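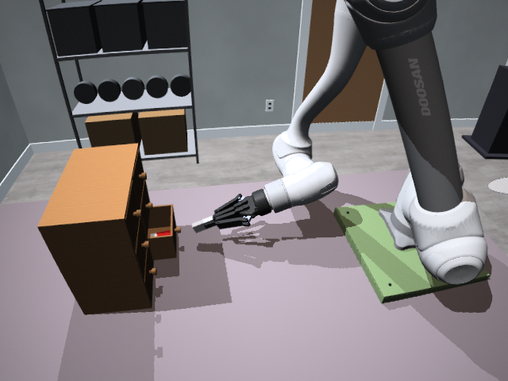 *A wooden dresser on a pale mauve mat, with a brown door in the back wall.*

I should say up front that I went to Kerkstead to get out of buying a new dresser. Mine has a bottom drawer that you have to kick, and I'd been kicking it for so long that the kick had become part of getting dressed. A woman at the farmers market told me there was somebody over there who only works on drawers. No tables, no chairs. I called, and she said sure, come Wednesday, bring the drawer and leave the rest at home.

She asked me to keep her name out of this, mostly because her waiting list is already long enough to make her grumpy. The shop goes by Briggs, the name that was painted on the window when she rented it. "It was a shoe repair place before me," she said. "People kept coming in with boots. For the first year I took the boots next door to a guy who did saddles, and he gave me coffee for it, so I never bothered to change the sign."

She has been at it for 25 years. Before that she drove a delivery route for a bakery in Jedlow, and she told me, with a good bit of pride, that she could still do it in the dark. She got into drawers through her mother's sideboard, which came to her with a drawer that had been stuck shut since some time before she was born. There was a family story that it had money in it (there's always a family story). I asked, obviously.

"Candle ends," she said. "Candle ends and a bus schedule. I was so mad. But I'd gotten the thing open without breaking it, and my aunt saw that and brought me her desk, and then her neighbor had one. I didn't decide anything. I just kept saying okay."

By this time she had my drawer upside down on the bench and was running her thumb along the bottom edge of one side, then the other. She does this while talking, and she doesn't look at it much. I had a whole list of questions on my phone and I got through maybe a third of them, because she'd stop every so often and hand me something to feel.

What I was feeling, it turned out after some coaching, was a dip. The bottom edge of a drawer side is what carries the weight, and it slides along a strip inside the case called a runner. Over the years the two of them grind each other down. The back half of the side wears faster, so the drawer starts to tip when you pull it, and then the front rides up and catches on the rail above.

"So people think it's swollen," she said. "They think it's too big. It's too small! It's lost so much wood it can't ride level any more. And then they take sandpaper to the top, and now it's even smaller, and they call me."

I had taken sandpaper to the top. I didn't mention this, but she had already turned it over and found the spot, and she tapped it twice with a pencil and kept going.
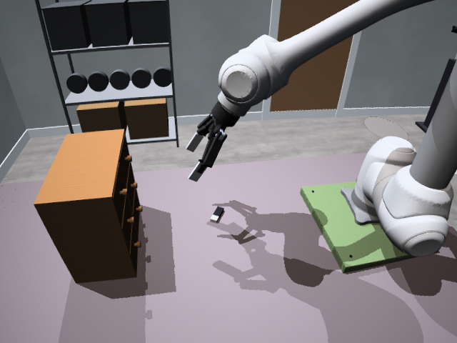

The fix for a worn side is slower than I'd pictured. She planes the bottom edge down to a straight line, past all the damage, and then glues on a new strip to bring it back to height. The strip should be the same kind of wood if she can get it, with the grain running the same way. She keeps a rack of sides from pieces that were too far gone to save, and she'll spend half a morning going through it for a match that will face the floor for the rest of its life.

I asked whether anyone would ever know the difference.

"The next person will. Somebody's going to flip this over in sixty years or whatever and I'd like them to think I had manners." She laughed at that. "I can tell you which ones the old guy in Jedlow did. He always cut a little slope at the back end of his strips. I've never met him, I think he was dead before I started, but I've had a lot of his work come through and I've got no complaints about him. He used too much glue in the winter."

The runners are the other half of it, and that's where it gets awkward, since they're inside the case and I'd left the case at home like I was told. She does the drawer first. Then the owner gets sent home with it to try, plus a stub of wax and a sheet of instructions, and most of the time that's enough. If it isn't, she makes a house call. She hates house calls. She has a bad hip and runners mean lying on the floor with your head in a dresser.

"The farthest I ever went was 452 miles, round trip, for one runner," she told me. "It was a cousin's wedding anyway, so that's how I got talked into it. I was in my good dress. I did it in my good dress on the bedroom carpet with a headlamp on, and the bride's mother came in to get her shoes and just stepped over me."

We got onto wax after that, and I'd like you to know that I tried to get us off wax several times. She has strong feelings. Plain candle wax is fine. Beeswax is fine if it's old and hard, but the soft kind picks up lint and you'll be back where you started by spring. Bar soap she won't have in the building, because it pulls damp out of the air. Spray stuff meant for hinges gets a look. What she uses herself is a hard paste called Brovevo that comes in a flat tin, and she bought so much of it the last time she placed an order that she's been giving tins away at Christmas. I came home with one. It smells like a church.

The sheet of instructions is handwritten and photocopied, and she said I could put it in here as long as I didn't fix her spelling, but the spelling is perfect, so I don't know what that was about:

- Take everything out. Everything. I mean the pens too.
- Brush the runners. An old toothbrush is good.
- Rub wax on the bottom edges of both sides, and on the runners as far back as you can reach.
- Open and close it ten times, all the way.
- Wipe off the crumbs.
- If it still sticks at the same place, chalk the edge, close it, open it, and look where the chalk went. Then call me and tell me where the chalk went.
- Do not sand anything.

She says that last line used to be at the top and she moved it down so people would arrive at it fresh. 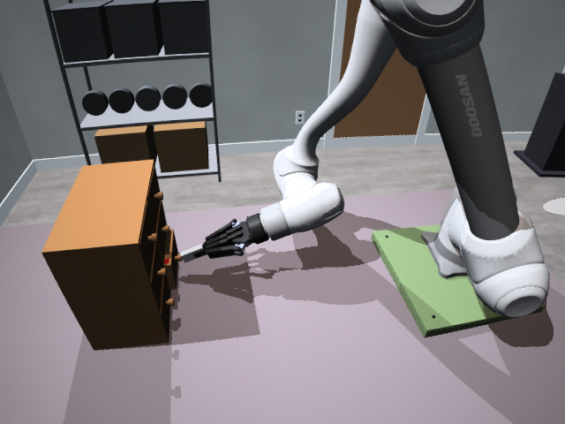
Weather matters more than she likes. In July she gets calls all day long, and what she tells most of them is to wait until October. A drawer that sticks only in the summer has swollen, for real this time, and if you shave it to fit in July it'll rattle around all winter. She tells people to empty it, leave it pulled out a few inches, and put a fan on it. Some of them get annoyed. One man accused her of turning down work to make herself look good, and she told him that if she wanted to look good she'd get the front window washed.

I asked what a repair costs, because my mother would want me to. It's $60 for a drawer with two new strips, and it's been that for a long while. Dovetails are extra and bottoms are extra. A loose bottom panel that just needs sliding back into its groove is free if you'll stand there and hold the other end, and she says a surprising number of people won't.

Does she ever tell someone to give up on a piece? All the time, she said, and she had a whole speech ready. Anything with a stapled bottom she'll fix once as a favor. Anything where the side is made of pressed chips has nothing to glue to, and she'll say so and hand it back. She doesn't think less of it. She has one in her own kitchen full of takeout menus and batteries, and when it goes it goes.

"But if somebody's crying I'll do it," she said. "I did a jewelry box for a lady, it was junk, it was cardboard with paper on it. I made her a whole new tray out of poplar and covered it in the same paper. I had to soak the paper off. That took longer than any desk I've ever done. I charged her for one drawer."

The most she's ever done in a year was 102, the year a hotel closed and the nightstands all got sold off on the same weekend. They had all been built by the same outfit and they all had the same mistake in them, a runner nailed on across the grain so that it split as the case side shrank. By the end she was doing them with the radio on and her eyes half closed. She says she'd still know one of those nightstands anywhere, and that there's one in the waiting room at her dentist's, and she has to sit on the other side.

She had my first strip glued and clamped by then, and she made us both some tea while it sat, and I finally went back to the list on my phone. 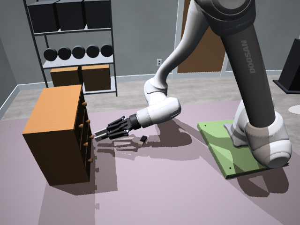
**How can you tell a drawer is worn before it starts to stick?**

"Pull it halfway out and let go of it, gently, and see if the front drops. If it dips down at you, the sides are going. Then look inside the case with a flashlight. If there's fine dust on the rail under the drawer, the color of the wood, that's your drawer. That's it leaving. Wax it that day and you've bought yourself years."

I wrote that down and then asked about old drawers that smell, since mine does a little, and she said to set it outside in the shade on a dry day and keep the dryer sheets away from it. If that doesn't do it, a thin coat of shellac on the inside, never on the sides where it runs. She was firm on that. Shellac on a running edge gets sticky when it warms up, and she's had to scrape off more of it than she cares to remember.

Then there's the thing about paper liners. She's for them, loosely laid in, no glue. She has a shoebox of scraps she's peeled out of drawers — wallpaper, feed sacks, a piece of somebody's geometry homework with a grade on it. She gives them back if the owner wants them, and most don't. The homework got a C, and she's checked it over and thinks it deserved better.

I picked the drawer up the week after. She'd put the new strips on, closed up a corner I hadn't noticed was open, and filled in the place where I'd sanded with a sliver of wood so thin that I had to tip it toward the window to find it. There was a pencil mark on the back, low down, with her initial and the month. She told me to look for other marks on the rest of the dresser when I got home, since people used to sign the undersides.

There's one on the second drawer. It says LEFT, and it was in the right-hand side, and when I swapped them both of them closed.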